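Leftovers, and what I learned from a bad week of lunches

April 30, 2022

So I finally gave in and did the thing where you cook on one day and eat it for four. I've been putting it off for years. My mother was a big believer in it, and growing up I thought there was nothing sadder in the world than opening the fridge and seeing the same stew looking back at me. But I started the new job in town, the cafe downstairs charges 19 dollars for a sandwich and a fizzy water (19!), and after one week of that I went home and dug out the big pot.

First attempt was chili. I make a decent chili, I think, or I did until I made enough to feed a rowing club. What I didn't think through is that chili on day one is dinner, chili on day two is even better, and by day four I was standing at the office microwave feeling sorry for myself. Danylo Tkachenko, who sits across from me and eats the same cheese roll every single day of his life, looked at my bowl and said "again?" The nerve.

The second attempt went a lot better and I owe all of it to Kolbrún, my old roommate. She has two kids and a long commute and she told me on the phone that I was doing it all wrong. Her way is you don't cook meals, you cook parts. A big tray of roasted vegetables, a pot of rice or barley, something with protein in it, and then one loud sauce. You put them away separately and put them together in the morning, half asleep, in whatever way sounds good. It sounds like more work and it is a bit more work! But I got through the whole week without once wanting to throw my lunch at a wall.

My parts, if you want to copy me: carrots and red onion roasted until the edges go dark, barley cooked in broth, chicken thighs with lemon, and a green sauce made from parsley, garlic, vinegar, and way more olive oil than I'm going to admit to. The barley is the star. It doesn't go hard and crumbly in the fridge the way my rice does, and it soaks up the sauce overnight if you let the two of them touch, so I started letting them touch on purpose.
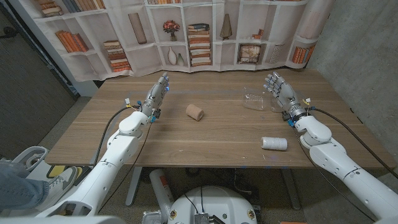
Then there's the question of what to put it all in, and I have become a terrible bore on the subject. I used to own a whole drawer of old takeout tubs with no matching lids, and one evening I sat on the kitchen floor and went through the lot. Most of them went. What I kept, and what I've since bought more of, is the clear plastic kind, like the container on the table there, and the see-through part matters so much more than I expected. If I can't see the carrots, the carrots don't exist. I once found a yogurt tub at the back of the shelf that I'd been moving aside for weeks thinking it was yogurt, and it was soup, and I'd rather not talk about the soup.

Glass is nicer, I know. Vlasta Radulović gave me a lovely glass one for my birthday and I use it at home all the time. But I carry my lunch up a hill and I am a person who drops things, so glass stays in the kitchen.

A few of you asked about freezing after my last post. Barley freezes great. Chicken is fine if it has some of its juices with it. The roasted carrots came out kind of sad and bendy, so now I blitz them into soup, add ginger, and pretend that was the plan. The green sauce I freeze in an ice cube tray and pop out a cube or two when I need it. Label the cubes. I had a very confusing evening with one that turned out to be mint.

Money-wise, my first proper week of groceries for this came to 54 dollars, and that was with the fancy olive oil, plus I had enough left over to feed my neighbor Crisóforo Cervantes when he came by to help me with the stuck window. He had seconds of the barley and asked me for the sauce recipe, so I'm counting that as a review. (The window is still stuck.)

Next up I want to try a lentil version. Kolbrún swears by the small dark ones with a lot of mustard, and I've also been eyeing a pickled cabbage that Paraschiva Lungu brings to every potluck and guards like a state secret. I've asked her for it twice now. If she cracks I'll post it, and if you have a sauce that can stand up to lentils for four days in a row, leave it in the comments, please — I'm getting low on parsley and even I am starting to get tired of green.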